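Chapter 4
The Quan of the Mundach Valley

Language, Land and Household

The Quan live in the upper Mundach valley and on the slopes to either side of it. Most of them farm. A smaller number work in the market town of Clukska, at the lower end of the valley, and go home for planting and harvest. The district census counted 1218 Quan speakers in seven villages, the largest of which is Trultia.

In Chapter 3 we looked at a people whose identity rests mainly on a shared religion. The Quan are a different case. They follow the same faith as their neighbors, wear much the same clothes, and buy and sell in the same markets. What sets them apart, in their own view, is the way land passes from one generation to the next. This chapter begins with that subject and returns to it often.

A Quan field belongs to a house, and the house has a name. People are born into a house or marry into one, and they take its name either way. When Nilmini Weerasinghe lived in Trultia to study inheritance, she found that older residents could give the house name of every field they walked past but were often unsure which person was farming it that year. The right to farm goes to the married couple who live in the house and look after its oldest members. This may be a son and his wife or a daughter and her husband. The other children receive animals, tools or cash, usually when they marry.

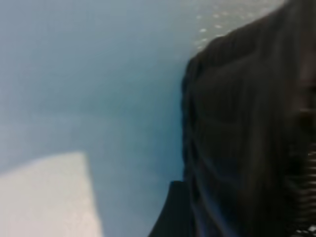 House land lies in strips, and the strips run down the slope so that each house has a share of the dry upper ground and a share of the wet ground near the stream. The system is old, and tax records from the lowland government already complain about it. Collectors wanted square plots that could be measured and sold. The Quan kept their strips, and from the opposite side of the valley the hillside still has the look of the surface in the picture, with long narrow ridges running mostly from top to bottom, curving a little near the upper part, and darker bands between the paler ones. A strip may be only a few steps wide. Neighbors plow on the same days and agree in advance on what will be sown along the shared edges.

Disputes over edges are common and are normally settled by the heads of the two houses. If they can't agree, they call in the head of a third house that has no strip on that slope. Court cases are rare. Phong Âu, who collected accounts of these disputes in Clukska as well as in the villages, argues that the town has changed the process more than the law has. A man who works in town for most of the year does not know the edges as well as his neighbor does — and his neighbor knows it.

The valley floor sits at around 1000 meters, and the growing season is short. Barley and potatoes are the main crops. Sheep are kept on the common pasture above the strips, where no house has a claim. The rules for the pasture are covered in the second half of the chapter.

Terms to know
house name: the name attached to a dwelling and its land, used by everyone who lives there
strip: a narrow field running down a slope
edge: the line between two strips, and the ground on either side of it
common pasture: grazing land open to all houses of a village

Before you read
Think about how land or a home has been passed on in a family you know. Who decided, and when? Were the shares equal? Write down a few sentences and keep them. You will need them for the exercise on marriage payments at the end of the chapter.

4.1 The House and Its Members

A Quan house usually holds three generations. The oldest couple sleeps nearest the hearth, and the couple who farm the land have the room over the stable. Unmarried brothers and sisters of the farming couple may stay as long as they wish, provided they work. They have a voice in decisions about animals but none in decisions about strips.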